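Gestern Abend zum zweiten Mal gesehen, und ich bin immer noch ganz hin und weg! Wer mit Kindern, Großeltern oder einfach allein auf dem Sofa einen richtig schönen Filmabend verbringen möchte, sollte sich „Clurnik“ vormerken. Der Animationsfilm von Regisseurin Yoon-hee Nam dauert 74 Minuten, und ich hätte gern noch eine Stunde länger zugeschaut.

Worum geht es? Clurnik ist ein kleiner Leuchtturmgeist, der seit Ewigkeiten auf der Insel Biltulance wohnt und dort jede Nacht das Licht anzündet. Eines Tages bleibt das Öl aus. Also packt er seine Mütze, seine Laterne und den ewig beleidigten Papageientaucher Tak ein und rudert los, um auf dem Festland nach dem Rechten zu sehen. Unterwegs gerät er in einen schwimmenden Jahrmarkt, in einen Chor von Robben (diese Szene!) und schließlich in das Kontor des geizigen Händlers Sorton, der das ganze Öl der Küste in seinem Keller hortet.
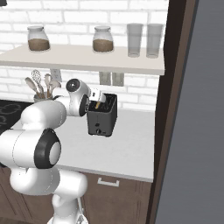 Die Geschichte ist einfach, das stimmt schon. Aber wie sie erzählt wird! Das Drehbuch von Junhao Deng nimmt sich Zeit für kleine Momente, etwa wenn Clurnik zum ersten Mal eine Straßenlaterne sieht und sich höflich vor ihr verbeugt. Meine Tochter (7) hat so laut gelacht, dass wir zurückspulen mussten, und mein Vater, der Zeichentrick sonst für Kinderkram hält, wollte am Ende wissen, ob es eine Fortsetzung gibt.

Gezeichnet ist das alles von Hand, mit weichen Kreidefarben und einem Meer, das in jeder Szene anders aussieht. Laut Abspann waren es 436 Hintergründe, und ich glaube das sofort. Besonders der Nebel im Mittelteil ist ein Traum, da möchte man auf Pause drücken und sich das Bild über das Bett hängen.

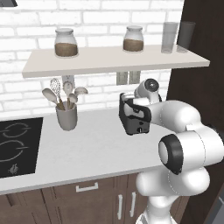 Küchenszene mit Toaster, Wandregal und Vorratsgläsern

Ein dickes Lob auch für die Musik von Seung-woo Min. Akkordeon, gezupfte Geige, dazwischen mal minutenlang nur Wind und Wellen. Das Robbenlied hat bei uns inzwischen jeder im Ohr, auch die, die gar nicht mitgeschaut haben. Bei den Stimmen sticht Iona MacKinnon als Tak heraus, ich habe die Originalfassung mit Untertiteln gesehen und kann sie nur empfehlen. Yu-na Gil spricht den Clurnik ganz leise, fast schüchtern, und das passt wunderbar zu diesem Kerlchen, das sein Leben lang nur mit Möwen geredet hat.

Kleine Abstriche? Na gut. Sorton bleibt als Bösewicht etwas blass und gibt am Schluss schneller nach, als man es ihm zutraut. Und die Kellerszene ist recht dunkel, da ist unsere Jüngste (4) lieber unter die Decke gekrochen. Für ganz kleine Kinder würde ich vorher kurz erklären, dass die Schatten an der Wand nur Ölfässer sind.

Das Bonusmaterial lohnt sich übrigens auch: ein Zusammenschnitt früher Skizzen, in denen Clurnik noch Flossen hatte, und ein Gespräch mit der Regisseurin über die erste Idee, die schon aus dem Jahr 2000 stammt.

Von mir gibt es 9 von 10 Punkten. Am Wochenende läuft er bei uns gleich noch einmal, dann mit den Nachbarskindern und einer großen Schüssel Popcorn!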